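Samutley Table Linen - Your Questions Answered

We get a lot of letters and messages at Samutley, and a good many of them ask the same things in slightly different words, so Raili Ruotsalainen sat down one long December evening with a pot of tea and wrote out the answers she finds herself giving most often. If yours isn't among them, do write in. We read everything, even if it takes us a few days in the busy season.

What size cloth do I need for a low table?

Measure the top first, length and width, and write both down (I say this as someone who has walked from the sitting room to the kitchen drawer and forgotten the second number on the way). Then decide how far you'd like the cloth to hang. On a dining table people usually like a generous drop, but a low table in a bedroom or a sitting room can look rather swamped by that, and you'll catch the hem with your feet. Add the drop twice to each measurement, once for each side, and you have your size. If you fall between two of ours, take the larger one. You can always turn up a hem, and it's a nice job for a wet afternoon.

Can I put one of your cloths over a chest or a trunk?

Yes, and plenty of our customers do. A blanket chest at the end of the bed, a trunk from the loft, a pair of sturdy boxes pushed together - they all do very well with a cloth on top. The only thing to think about is how often you open the lid. If it's every day you'll soon tire of lifting everything off, and I'd suggest a narrow runner instead, which you can fold back with one hand.

How do I get the fold lines out?

Every cloth leaves us folded, so it will have lines in it when you open the parcel, and I'm afraid some of them are stubborn. Iron the cotton ones while they are still slightly damp, from the wrong side, on the setting shown on the label. Start in the middle and work outwards. If you haven't got the patience for ironing (no shame in it), hang the cloth in the bathroom while somebody has a good hot shower, smooth it with your palms and lay it straight on the table. It won't be perfect but it will be a great deal better.

To stop new lines forming, roll the cloth round a cardboard tube. Reijo Lahtinen, who packs our orders, keeps back the long tubes from our fabric deliveries and will slip one in with your parcel if you ask in the notes box. We can't promise, as we only have what we have.

Will the colours fade in the wash?

The Rennie and Fevero prints are both meant to be washed and used, so please don't keep them for best. Wash at the lower temperature on the label with a mild liquid, turn the cloth inside out on itself if you can manage it, and dry it away from strong sun. The greens and blues hold very well. The reds and corals are a bit more delicate, and after a few years beside a south-facing window you may find they have softened. I rather like them that way, but I know it isn't to everyone's taste.

Someone has spilt something. What now?

Blot, don't rub. Use a clean white cloth and cool water, and work from the edge of the stain towards the middle. Tea and coffee usually come out in an ordinary wash if you get to them the same day. Candle wax wants to go properly hard before you lift it off with a blunt knife. Then lay brown paper over what is left and press with a warm iron, moving to a clean bit of paper each time. For anything involving turmeric, I can only offer my sympathy.

Do you sell plain cloths as well?

We do. The Sondeck range is all plain colours, and the weight is 200 grams to the square metre, so it hangs a touch heavier than the prints. Plenty of people use a Sondeck cloth underneath and a smaller print laid over it on the diagonal.

How long will my order take?

Allow 4 working days within the country. Made-to-measure cloths take longer, as each one is cut after you order, and we'll write to you with a date. We send out almost 500 parcels in the weeks before Christmas, so please be kind to us and order early if it's a present.

Can I send it back?

Of course. You have 60 days, provided the cloth hasn't been washed or cut. Pop the slip back in with it and tell us what was wrong, as it does help us to know. Made-to-measure cloths can't be returned unless we've made a mistake, in which case we'll put it right and pay the postage.

My bedding is all one colour. Which pattern would sit well with it?

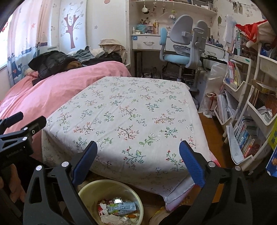

Plain bedding gives you a good deal of freedom, and my advice is always to look for one small thing in the print that picks up the colour of the bed and let the rest go where it likes. A white background is the easiest place to begin, as it keeps a busy room feeling light, and scattered sprigs are more forgiving than a stripe or a check if the cloth isn't lying quite straight. With pink covers on the bed, coral-red blossoms on dark brown branches are warm enough to belong, and the teal twigs and light green leaves stop the whole corner from going too sugary. Do look at the reverse as well, particularly where a corner hangs down, for a pinkish-lavender underside will show itself at the point and goes very prettily with pink. If you are still unsure, write and tell us the colour of your bedding, and Raili will post you a few snippets to try in your own light.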